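4. Opening the tower and removing a drive

This section covers opening a desktop tower, disconnecting the cables at the drive bay and taking out a hard drive held in a carrier. Read the whole section before starting. For reassembly, see section 6.

4.1 Before you start

CAUTION: Shut down the computer, switch off the power supply at the rear and unplug the power cord. Wait 2 minutes before removing the side panel.

CAUTION: Sheet-metal edges inside the case can cut. Keep fingers away from the edges of the drive cage and the crossbar.

Wear a grounded wrist strap whenever the case is open. Have the following ready:
Phillips screwdriver, size 2
Parts tray with lid
Masking tape and a marker
Antistatic bag for the drive

4.2 Removing the side panel

1. Place the tower on the bench with the side to be opened facing you.
2. Remove the panel screws at the rear and put them in the tray.
3. Slide the panel toward the rear until it stops, then lift it away.
4. Lay the panel flat where it cannot be knocked off the bench.

Note: If the panel does not slide, check for a lock or a leftover screw. Do not pry it with the screwdriver.

4.3 Disconnecting cables

1. Label each cable at both ends before pulling it. Write the connector position on the tape, not the drive model.
2. Press the metal clip, if there is one, and pull the SATA data cable straight out by its plug.
3. Pull the power plug in the same way. It is wider and usually tighter.
4. Fold the loose cables away from the drive bay and tape them to the chassis if they fall back.

CAUTION: Never pull a data cable by the cord. Side pressure can break the plastic tongue inside the port.

Note: The motherboard power connectors stay in place for this procedure - only the drive cables are removed.

4.4 Removing the drive carrier

1. Find the blue plastic tab or handle on the carrier.
2. Release the latch and support the drive with your other hand.
3. Draw the carrier out slowly. If it catches, push it back in, check for a trapped cable and try again.
4. Put the drive, still in its carrier, into the antistatic bag.
5. Write the bay position on the bag and enter it on the Flirkholm worksheet.

4.5 Reference views

Open tower: drive cage, cables and motherboard.

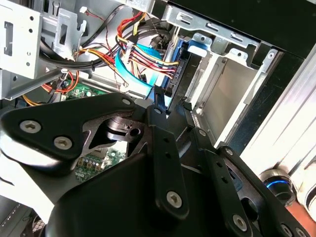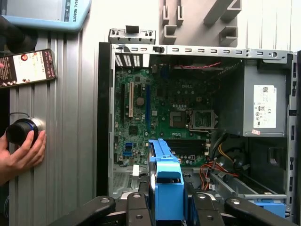
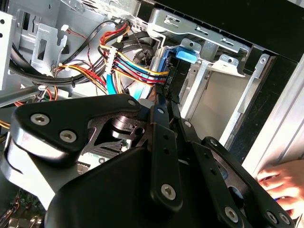
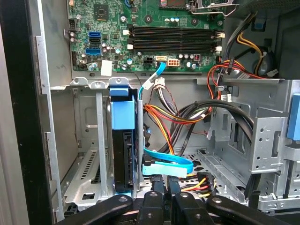

Histia Technical Services - Hardware Disassembly Team

4.6 After removal

Check that no screws remain inside the case. Compare the contents of the tray with the worksheet before closing the lid. If a port or latch is damaged, mark the case with red tape and report it to Glykeria Galanis.

Changes to this section go through Junpei Kubo. Last revised in August.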